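Otard laundry trial: the stop that came late
Posted 9 July 2022 by Ingeborg Trummer
Gallery | Notes | Older posts

I was asked to put up a gallery of the towel work and keep the words short. The pictures are further down the page. The words got longer when I read the Soltiser write-up of what happened in May, which calls it "a brief loss of hand control, resolved by the operator". I was in the room for it and I would not have picked the word brief.

The job itself is dull. Take a towel, get it in or out of the washing machine, fold or roll it, put it down, start again. Soltiser call the control software Beltuvura and are very proud of it. I have seen it do the job properly many times, so I'm not claiming the thing can't handle a towel. My complaint is with what it does when it is told to stop.

What happened, as far as I can set it down. The right arm was pulling a wet towel out of the drum. The towel had wound itself round something at the back, as wet towels do, and the arm kept pulling. Fabian Hofstetter had the stop button and pressed it. The left arm froze straight away. The right arm went on for 12 seconds. It dragged the washing machine forward on the floor, and then it let go, and the arm came back towards its own chest faster than I would like to see an arm of that weight move. No one was standing close. If someone had been leaning in to free the towel, which is exactly what most people do when washing gets stuck, we would be having another sort of conversation.

The write-up says the stop message was sent and received. I believe that. It also says the right arm "finished its current movement in a controlled way". A stop button that waits for a movement to finish is a request. My kettle has a better one.

Then come the numbers. Soltiser say the trial had completed 473 runs by that point with no safety event. Fabian kept his own tally in a notebook and he has around 300, because he did not count the runs where somebody reached in and moved the towel by hand. I asked which figure was going into the summary for Gasser, who supply the arms, and I was told the larger one was "more representative". I'd like to know of what.

Also in the write-up is a line about the joints being good for 3,000 hours before service. Fine, but no joint failed. It is like being told the tyres are new after the brakes have gone.

The fix so far is a change to the software so that the stop cuts both arms at once. It was tried with both arms hanging idle, and it passed. It has not been tried with a heavy towel stuck in the drum, and I have asked for that twice. The first reply said the case was already covered. The second said it would be looked at after the next release. I can't see how both of those are true.

Fabian thinks I'm being too hard on them. His view is that every machine of this kind has a bad day, and that this one was caught early with no one hurt. He may be right about that. I still don't see why the same test can't be run again with the thing that caused the trouble in place.

The pictures, towel work at floor level, seen from the robot's head:

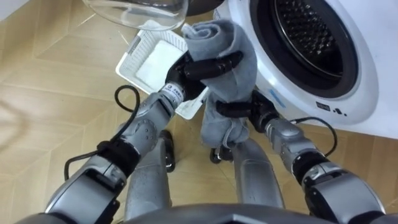 One grey towel, both hands, by the open drum. Next, a small white device in the left hand.

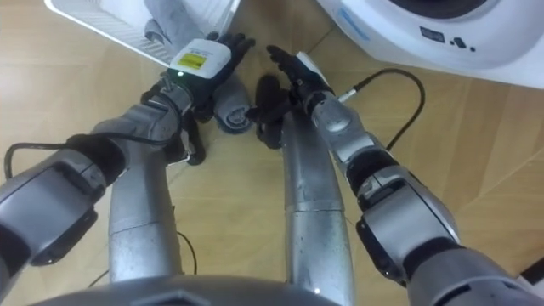

My list for the next review is shorter than this page. I want the stop tried under load, with the button pressed at three or four points in the pull, and the time written down by someone who doesn't work for Soltiser. I want the runs with a human hand in them counted separately. And I want somebody to look at the cables, which are not mentioned anywhere in the write-up. In both pictures a black cable loops well clear of each arm, and in the first the right-hand one hangs against the front of the washing machine. I have no evidence that a cable had any part in the May fault. But a loop like that can catch on a door or a basket handle, and if it does, I would want to know which arm stops and which one carries on. Fabian has agreed to add it under "other matters". I have asked for it to go first, and until I hear back I'm staying on the far side of the room when the right arm is in the drum.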